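Automation in Restroom Cleaning: What Changes for the Cleaners
Project report, Work and Technology course
Submitted 23/02/2021

1. Background

Our group looked at Vondeck, a cleaning contractor in Jasport. The company employs 103 cleaners and looks after 293 restrooms in offices, two bus stations and the Vestergaard shopping center. It already uses floor scrubbers that drive themselves at night. The next step is a robot with two arms, called Anis inside the company, which is meant to take over part of the restroom work.

We wanted to know what this does to the jobs of the people who clean now. We did not study whether the robot is a good purchase. The company did not share its costs with us and we did not ask for them a second time.

2. How we collected information

We handed out a two-page questionnaire at shift change and got 47 back. We also spoke with six cleaners and two shift leads, and spent two afternoons in the training room. The interviews were done in December, when the holiday schedule at Vestergaard made it hard to find people with time. One interview was cut short for that reason, and we only used the first half of it.

3. The new task

Anis learns from recordings of people doing the work. Cleaners sign up for recording shifts, where they handle things with a gripper in each hand in place of their fingers. The company's plan asks for 200 hours of recordings before the first test in a real building. A recording shift lasts half a working day and is paid at the normal hourly rate.
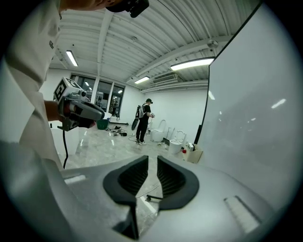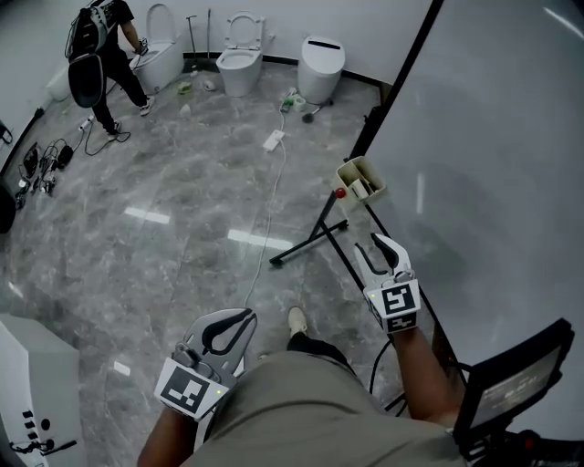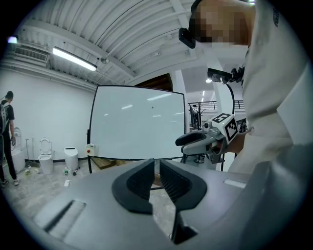 Most cleaners we talked to see the recording shifts as a separate job with its own skills. They said that cleaning a restroom is fast work once you know it, and that with the grippers they had to slow down and think about each grip. Several brought up the setup, too. Most of the toilets stand with their lids raised along a plain wall, there are no stalls around them, and in the second picture a tangle of cables and chargers lies along the left side of the floor. One cleaner told us she spent her first session watching her feet. A shift lead said the open layout makes it easier to work near each other, but that a real stall gives you far less space to turn in, and she thought the robot would have trouble with that.

4. Results

4.1 Workload

Before the recording shifts began, the cleaners had one kind of day. Those who signed up now have two. The restroom rounds are heavy on knees and lower back. Recording is easier on the knees, but people mentioned sore wrists and tired shoulders from holding the grippers up. Five of the six interviewed cleaners still preferred a recording shift to a full round. The sixth said it was boring and that she missed talking to the store staff.

The rounds do not get shorter when somebody is away recording. At Vestergaard the remaining team covers the same floors, and this was the most common complaint on the questionnaires. It came mainly from people who had not signed up themselves.

4.2 Skills and pay

Some of what the cleaners know had never been written down. Examples from the interviews were the order in which to do a toilet so you don't touch a clean part twice, and how hard to press on an old seat hinge. The recordings now capture part of this. Two cleaners felt that this knowledge should be paid extra. The company's position, as explained to us by a shift lead, is that recording is ordinary working time.

4.3 Job security

Nearly all of the open comments touched on this. The company has said there will be no layoffs because of Anis, but there is no written agreement. Cleaners over 50 were less worried than younger ones, mostly because they expect to retire before the robot is ready.

5. Limits of the study

The questionnaire was only in English, and for many of the cleaners that is a second language. Night staff are missing completely. We also never saw Anis itself working, so everything here about its future use comes from what employees told us.

6. Suggestions

Vondeck should put the promise about layoffs in writing. Rounds should be shortened on days when a team member is recording. We would also keep walking areas in the training room clear of cables, and let people swap out of a recording shift if their wrists hurt. The questionnaire and the table of answers are in the appendix.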